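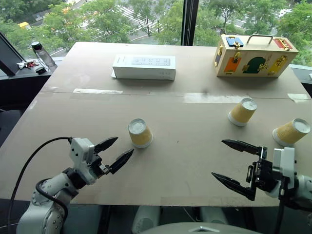
Flattened cardboard protects a work table from glue, paint and knife marks. One sheet rarely covers a large top, so butt two together and tape along the seam. White tape in separate strips, as on this table, lifts more easily at replacement than a continuous run. Press each strip down from the middle outward.

Keep liquids off the seam. Replace a sheet when its surface goes soft or starts to curl. Cut the new one 2 inches oversize and trim in position.

Sandro Cirillo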